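Online Shaming Reading Project – progress report to the Cozma Fund
April, second report
Prepared by Forough Bahrami for Farzad Esfahani

Short version – reading finished, interviews behind, money ok.

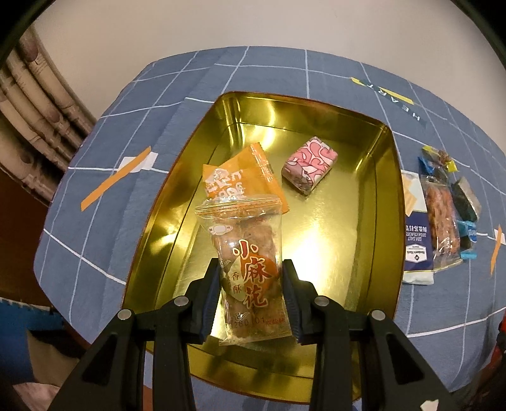
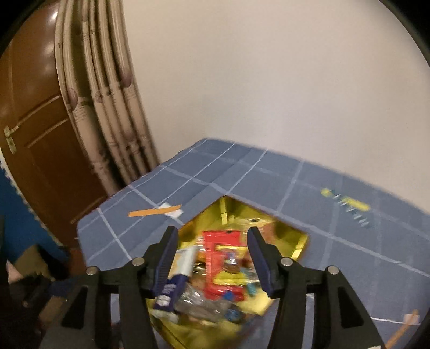
Page last changed: April, 4:40 pm

Reading. We said we'd collect 1000 opinion columns on public apologies and pile-ons. Got 772 so far. 738 are coded, the rest are sitting with Mojtaba Dehghan, mostly duplicates or pieces behind paywalls we can't get past. Calling this part done unless you object. The last couple hundred would be more of the same writers saying the same thing.

Coding. Gholamreza and I disagreed a lot on "mockery" vs "criticism." Redid the guide twice. Third version is holding up, we now match on most columns. Sarcasm is still a mess. Any column that pretends to defend its target gets read by both of us.

What we see so far. Columnists who complain about pile-ons name the person at the center nearly as often as the ones joining in. Did not expect that. Apologies get quoted in pieces, almost never in full. Follow-up columns are rare – once the week is over the writer moves on. Too early to put any of this in a press note please.

Interviews. Behind. Four of 12 done. Two editors dropped out after seeing the consent form, it reads like a lawsuit. Siamak Pakzad is rewritting it in plain language and will send it to your office first.

Comments archive. Kestitz sent the reader comments for 609 of the columns. Dates are missing on a chunk of them, have asked twice. If no answer by the end of the month we drop the timing question and just look at tone.

Money. Under on travel, over on transcription. Would like to move the travel leftover across, need a yes from you in writting.

Next – finish interviews, draft chapter one, talk at the Odance workshop if they take us.

F.B.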